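Gripper Shopping, Part Two: The Brick Sorting Pictures

Posted Sunday, March 11, 2018

Okay, so a bunch of you asked for pictures after my last post about money, and I'm finally getting to it. Quick catch-up if you're new: I run a little after-school workshop in Zedstead, and I've been trying to work out what it takes to set up a sorting station with a robot arm that kids can program themselves. Toy bricks go in mixed and come out in bins by color. That's the whole job! It sounds tiny and it has eaten my entire winter.

I started the spreadsheet in December. It had 10 lines on it then, and I thought I was being thorough (arm, gripper, camera, laptop, done, right?). It has 82 lines now. Some of those are silly things like label tape, but plenty of them are the kind of thing you find out you need on a Saturday when the only store in town is closed.

The arm was the easy part. I got quotes from Flinmont and from Cozma, and they were close enough that I quit comparing prices and started comparing what was in the box. Flinmont includes the power supply and the mounting plate. Cozma sells both as extras, and the plate had a longer wait than the arm did. If you're budgeting from a web page, please go read the packing list before you get attached to a number. I did not, and I had to redo half a page.

Grippers were where I went back and forth. I looked at suction for a while, and it's lovely on flat parts, but a brick is studs on one side and hollow on the other, and I'd be hoping every single one landed on its side. Two fingers it is. Plain, dull, gets the job done in most positions a brick can fall in.

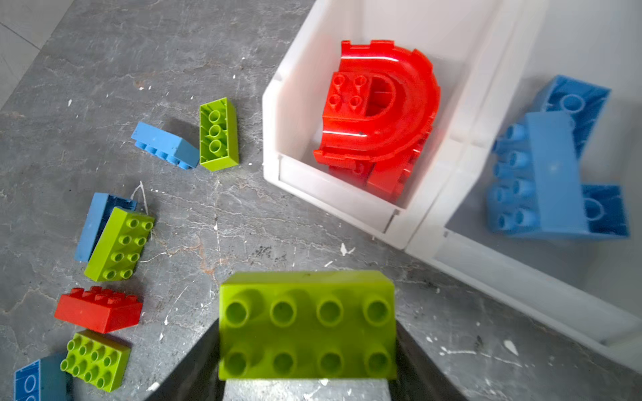
Lime-green 2x4, hollow side up, between the fingers. The bins are up at the right.

I want to talk about bins for a minute, and I know, I know, it's a post about robots. But bins were the line I changed more than any other! My first plan had tall ones, since they hold more and look tidy on a shelf. Then I sat down and thought about the arm having to lift over the rim every time, and how far it has to reach to do it, and I went low. Low white plastic is cheap, you can find it anywhere, and if a kid steps on one I'm not going to cry about it. I put down money for two spares and I'd do that again.

Odd-shaped pieces are the other thing to plan for. When you write up your parts list you picture nice rectangular bricks, all the same, and then somebody donates a box with marble-run track in it. There's a tall red curved piece in the left bin up there that is nothing like a 2x4. Ask the seller how wide the fingers open, and then go measure the weirdest thing you own. Lillia, where I ended up getting my finger set, lists the opening on the order form, and that alone made me like them.

A few people wrote to ask what the bricks themselves cost. Mine were secondhand, so the line in the budget is 40 dollars and I've never touched it. Used bricks come with scuffs and crumbs of who knows what, so leave yourself an evening for washing. I'd still buy used. Mixed blues were a headache on paper, though. If you're sorting by color with a camera, decide early whether a darker blue and a sky blue are the same color to you, because that decides how many bins you buy. I'm counting them as one blue for now, and the kids can argue with me about it later.

Lighting! I had zero dollars down for lighting. Shiny plastic throws glare and studs throw shadows, and a marbled floor has its own pattern going on. My plan is one soft lamp on a stand and a plain mat to roll out on sorting days, and both are now on the sheet. The mat was cheaper than the lamp by a mile, so if you can only do one this season, start there.

Things I still haven't settled: whether to pay for the longer warranty from Flinmont (leaning yes), whether I need a second set of fingers on day one (leaning yes, they're small and I lose small things), and where the emergency stop goes so that a nine-year-old can reach it and an elbow can't. That last one has been keeping me up a bit. I've moved it on my sketch so many times the paper is going fuzzy.

If you've bought a small arm for a classroom or a club, tell me in the comments what you forgot to budget for. I mean it, I have room on the spreadsheet. I'll put the full list up once I've cleaned out the lines where I just typed "ask about this" and never asked.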